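Week 7 notes: picking one thing out of a crowd

Radu Ene

Grab these before the lab if you can. They cover what I said in the first hour and a fair bit of what I meant to say and ran out of time for. The slides are mostly pictures and won't help you much on their own.

Where we got to last week

We finished on grasp scoring for a single object on an empty table. You have a wrist camera, you have a two-finger gripper, you sample a whole pile of candidate grasps (a position, a rotation about the vertical, an opening width), you score each one, and you do the best one. Most of you had that working by the end of the lab, and a couple of you had it working nicely enough that I've stolen your plotting code, thank you!

Then I asked what happens if I put a second cylinder right beside the first, and the room went a bit quiet. So that's this week.

The problem with neighbours

A single-object grasp scorer only asks whether the fingers will close on the target. It has no opinion at all about where the fingers go on the way down. Put a cylinder by itself and every rotation is as good as every other, by symmetry. Put it in a tight group and most of those rotations drive a fingertip straight into the top of something else.

I find it easiest to think of it as parking. The fingers need two bays, one on each side of the target, and the line joining them has to pass through (or near) the target's centre. Each bay has to be as big as the fingertip plus whatever error you have in your pose estimate. If the plate is 8 mm thick and your estimate is good to 3 mm, you want 14 mm of clear table in that direction, because the error can go either way. People forget the doubling every single year. I forgot it myself in the first version of this lab and spent a whole evening blaming the physics engine.

So for each rotation we get two numbers, the clearance on the left side and the clearance on the right, and the one that matters is the smaller. Write it as

c(theta) = min( c_left(theta), c_right(theta) )

and throw out any theta where c is less than the plate thickness plus twice the error. What's left is your feasible set. Sometimes it's a generous arc, sometimes it's a sliver, and sometimes it's empty, and the empty case is the interesting one.

What to do when the feasible set is empty

There are three answers in the reading and I'd like you to know all of them, though we only build the third.

First, go for a different object. Fine if the task is "clear the table", useless if the task is "bring me the blue one". Quite a lot of published clearing results look wonderful partly for this reason: the method gets to choose its own order, so it nibbles from the outside of the pile and hardly ever meets a hard case. Keep that in mind when you compare success rates between papers. Ask who picked the target.

Second, push first. Spend one motion making room, then look again, then grasp. The Kusov chapter does this with a fixed push length and a choice of directions. It works well and it's slow, and you need to be careful near the edge of the table.

Third, and this is what I've been calling the Murthy variant all term after the handout it came from, let the fingers make the room themselves. You come down slightly open and off to the side where there's a partial gap, touch the neighbour low on its side, and nudge it out as you centre on the target. One motion, and the neighbour moves by about a finger's thickness. The cost is that you're now relying on contact you can't see, since your own palm is blocking half the camera by then.

How we score the third one

The learned part is small. We take a crop from the overhead view, rotated so the finger axis is horizontal, and a network predicts the chance that this grasp ends with the right object (and only the right object) in the hand. Same network as week 5, same training loop, different labels. All the cleverness, if there is any, is in how the labels get made.

For each training scene we drop cylinders in a loose cluster, choose a target by colour, choose a rotation at random, run the motion in simulation and write down what happened. We record four outcomes:

success: target lifted, nothing else lifted
wrong: something else lifted
double: target and a neighbour lifted together
miss: nothing lifted

In the first version we squashed the last three into "fail" and the network did okay. Splitting them out helped more than I expected, mostly with doubles. A double and a miss look nothing alike from above and I suspect we were asking the poor thing to learn a category with no shape to it.

The course dataset, Candstead, has 3303 grasps in it. Hold out the last 79 scenes for testing and please, please split by scene and not by grasp. Several grasps come from the same layout, so if you split by grasp the network has already seen your test table and your numbers will be gorgeous and meaningless.

A word about colour

Why paint the tops different colours and leave the sides pale? Two reasons. Colour makes the target easy to specify without dragging language into it, and a pale side gives you a cheap cue about height and tilt. Looking from above and off to one side, you see a thin crescent of side next to each disc, and the direction of that crescent tells you where the cylinder sits relative to the camera. Some of you noticed in week 4 that the detector's centre estimates were pulled toward one side. That's the crescent! Your mask was including it. Fit the ellipse to the coloured part only and the bias mostly goes away.

We also repeat colours on purpose. If the instruction is "a red one" then any red will do and the planner should pick whichever has the best c(theta). If there's only one of a colour you're stuck with wherever it happens to be, and it's often in the middle. So report the two cases separately. I'll be marking for this.

Shadows

Shadows will get you. The lighting in the Hullard scenes is directional and a gripper over the cluster throws shadow across exactly the tops you care about. A disc that's half in shadow comes back from a naive threshold as a half-moon, and then your fitted centre is out by several millimetres, and we've already talked about what several millimetres does to you once it's doubled.

Work in hue and ignore value as far as you can. It won't save you with grey, which has no hue worth speaking of, so for grey I use saturation plus a shape check. It's ugly. If you come up with something tidier I'd love to see it.

The other approach is to do all your looking before the gripper comes in, and then go down blind. Perfectly respectable, and it's what the baseline does. Its weakness is the nudge: once the neighbours have moved, your map is stale. For a single pick you don't care. For a sequence you have to back off and look again each time.

Results so far

I ran the baseline and the nudging version on the same test layouts before class. With the target on the outside of the cluster there was very little between them. With the target boxed in, the baseline refused 29 of the layouts outright (empty feasible set, no attempt made), and the nudging version at least had a go at all of those and came home with the right cylinder on nearly 20 of them. I'm not going to dress that up as more than it is. It's one seed, one cylinder size, and every table in there has the same friction.

Also, a refusal and a failed attempt aren't equally bad. If you're picking something fragile you'd much rather the robot said no. Have a think about how you'd fold that into the score, there's a question on it below.

Lab for this week

Start from the week 6 folder, which already has the sampler in it.

1. Write the clearance function. Plot c(theta) for one target on the outside of a cluster and one in the middle, on the same axes.
2. Mark the threshold on your plot. Say what error value you used and where you got it.
3. Train the four-outcome scorer. 2000 steps is plenty, and if it hasn't settled by then something else is wrong.
4. Compare against the baseline on the held-out scenes, unique colours and repeated colours in separate rows.
5. Pick one double from your results and explain it. A sketch is fine. I like sketches.
6. Half a page on refusals: when should the system decline, and what would you charge it for declining?

The drop target is the open cardboard box at the end of the table, same as before. Anything that lands in the box counts as placed, even if it lands badly. We'll get fussy about placing in the next block.

If the simulator runs slowly on your laptop, turn the render resolution down before you touch the physics step. Changing the step size changes the contacts and then your numbers won't line up with anybody else's.

Reading for next time is the Kusov chapter, second half. Skip the bit on suction.
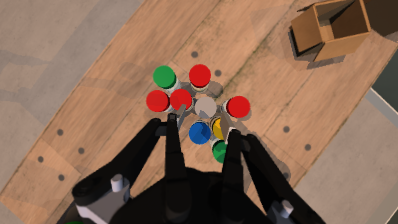

Figure 7.1. Simulated cluster pick, with the fingers either side of the blue cylinder and the box at upper right.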